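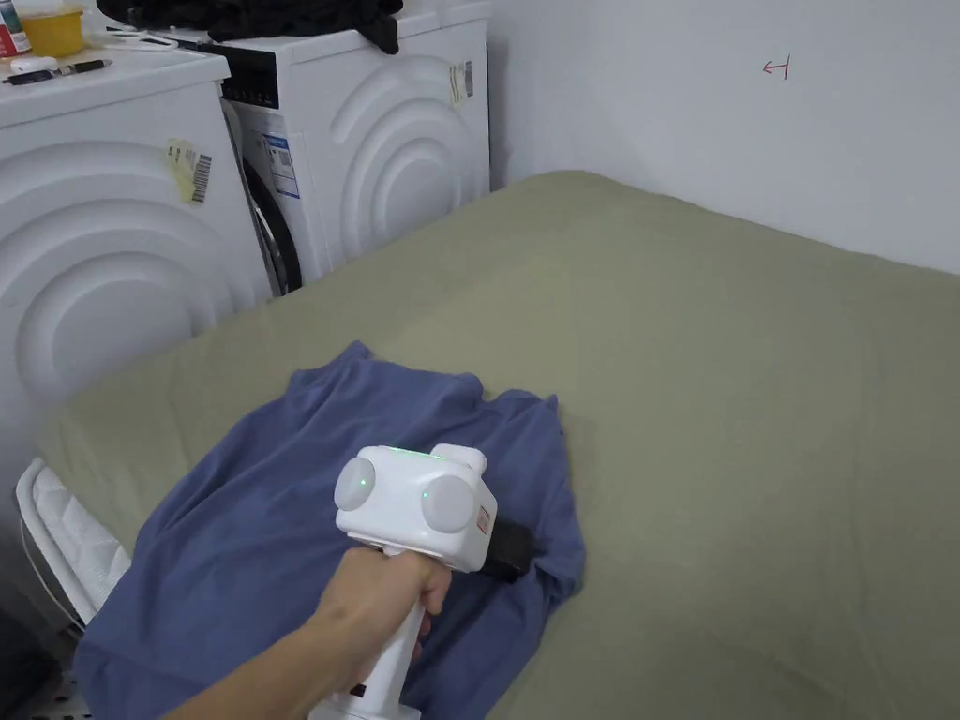
Informe de avance del proyecto Flititz
27 de enero de 2019
Preparado por el equipo de desarrollo de Stultusis para el fondo Fekete

Estimados amigos del fondo:

Antes de entrar en materia queremos agradecerles, otra vez, la paciencia con la que esperaron este informe. Les habíamos prometido noticias antes de las fiestas y preferimos aguardar a tener la migración terminada, para no contarles una mudanza a medio hacer. Ya está terminada (¡por fin!), así que podemos escribirles con calma y, como verán, con bastante detalle.

Como recordarán, Flititz es la aplicación web con la que las lavanderías de barrio y los pequeños alojamientos de Pokness llevan sus pedidos de ropa blanca: quién entrega, qué entrega, cuándo se recoge y cuánto se debe. La primera versión la escribimos en PHP, con más cariño que orden, y durante dos años fuimos poniendo parches encima de parches. Con la ayuda de ustedes pudimos parar, respirar y pasarla a Django con una base de datos PostgreSQL.

Qué se hizo en este período

Lo más largo fue trasladar los datos. Teníamos 57 tablas, algunas con nombres que ya no entendíamos ni nosotros, y quedaron reducidas a un modelo mucho más legible. Los pedidos antiguos se conservan completos y se pueden consultar desde el panel de administración. También escribimos 300 pruebas automáticas, que corren cada vez que alguien sube un cambio, y que ya nos avisaron de un par de errores feos en el cálculo de recargos por entrega urgente.

La pantalla de recepción se rehízo por completo. Antes había que pasar por cuatro formularios para registrar una bolsa de ropa; ahora es uno solo, que guarda un borrador mientras se escribe. Lo pidieron casi todos los negocios que visitamos, y debemos confesar que nos costó más de lo previsto por culpa de las tabletas viejas, donde el navegador se comportaba de maneras muy creativas.

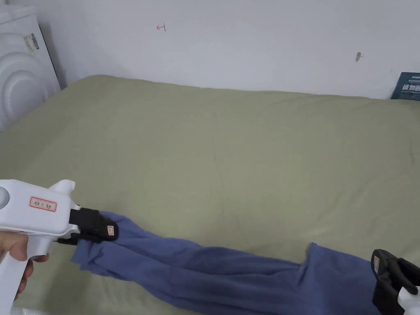 El catálogo de artículos merece un párrafo aparte, porque es donde más hemos aprendido. En la versión anterior cada negocio escribía los nombres a mano, y una misma prenda aparecía como «sáb.», «sabana» o «bajera verde», según la prisa del momento. Ahora cada artículo tiene tipo, medida y color, en campos separados y con búsqueda. Una bajera de cama grande en verde salvia, como la de la foto, se registra eligiendo tres valores de una lista, y el mismo registro sirve luego para la etiqueta, la factura y el historial del cliente. Los colores los dejamos abiertos, eso sí: cada casa tiene los suyos y no quisimos imponer una paleta.

Uso actual

Trabajan ya con la versión nueva 16 negocios, y otros esperan turno para que les pasemos los datos. El servidor admite por ahora hasta 10 conexiones simultáneas por negocio, de sobra para lo que se necesita hoy.

Dificultades

No todo salió redondo. Las notificaciones por correo estuvieron fallando varios días por un error nuestro en la cola de tareas, y hubo clientes que recibieron dos veces el mismo aviso. Lo corregimos, pedimos disculpas y añadimos un registro de envíos. Sigue pendiente, además, el modo sin conexión. Hicimos un prototipo que funciona bien con un solo dispositivo, pero cuando dos personas editan el mismo pedido todavía no nos convence cómo se resuelve el conflicto.

Próximos pasos

Hasta marzo nos dedicaremos a ese modo sin conexión y a la documentación para los negocios, que hoy es escasa y está repartida en demasiados sitios. Del presupuesto queda sin gastar la partida de alojamiento, y nos gustaría consultarles si una parte puede destinarse a una revisión de seguridad externa. Adjuntamos el desglose en hoja aparte.

Un abrazo grande desde Pokness,
El equipo de Stultusis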